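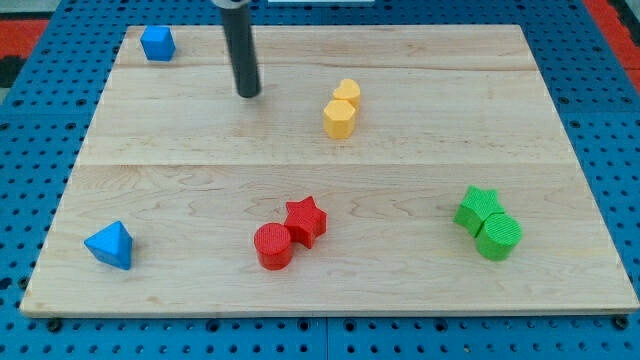
Fig. 1. Colored blocks on the wooden board, blue table underneath.

For my project I wanted to know if people sort blocks by color or by shape when you don't tell them which. I asked 28 classmates to tidy up the board any way they liked – no other rules, and 35 seconds on the timer. I figured shape would win. Nope! Only 11 went for shape first, and most of the others went straight for color. The yellow heart and yellow hexagon gave me the best arguments (one girl would not let them touch). Next time I'd mix up the starting layout more, I got lazy by Monday.

Sosina Jemal – Stuliver project page – Back to top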